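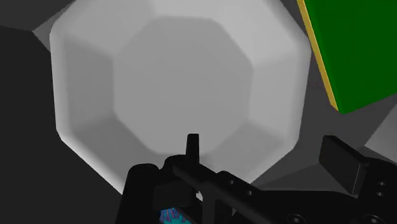
How many flat faces does a cast concrete weight need before it stops rolling on a sloped harbor floor? In our trials the answer depended more on the bottom than on the weight, and a block that held still on gravel could still creep on packed silt.

Figure 3. Faceted solid with softened edges, computer rendering.

3.2 Mooring weights and bottom type

Small-boat moorings at Jovport have used round-cornered weights for many years, mostly since they are easy to lift out of the mold. Sharp corners chip during handling, and the chips expose the lifting bar to salt water. The cost of rounding is a smaller contact area. We wanted to know how much holding power is lost and whether the loss matters at the depths where these moorings are set.

Tests were run at two sites. The Weruvum basin has a gravel bottom with a gentle slope toward the channel. The Kolside flats are silt over clay, and the slope there is steeper near the old ferry landing. Each site received weights cast from the same mix, to a dry weight of 2000 pounds. Four were placed at Weruvum and seven at Kolside, where we expected more spread in the results. Placement began in January, and all weights stayed down for 22 days before the pull tests.

Pull tests followed the Amin procedure, with the line led at a low angle from a work barge and the load raised in steps. We recorded the load at first movement and again at steady drag. Keerthana Murthy read the load cell at both sites, which removed one source of difference between crews.

At Weruvum, first movement came suddenly and was followed by a short slide before the weight caught again. Divers found gravel piled against the leading side in every case. At Kolside the weights moved slowly and did not catch. Two of them had settled deep enough that the first reading was high – the suction of the silt had to be broken before any sliding could start – and we report those readings separately.

Edge rounding had little effect on gravel. On silt the rounded weights dragged at lower loads than the older square ones in the harbor records, though those records do not always give the line angle. We treat the comparison with caution. Section 4 covers the effect of chain length, which was held constant here.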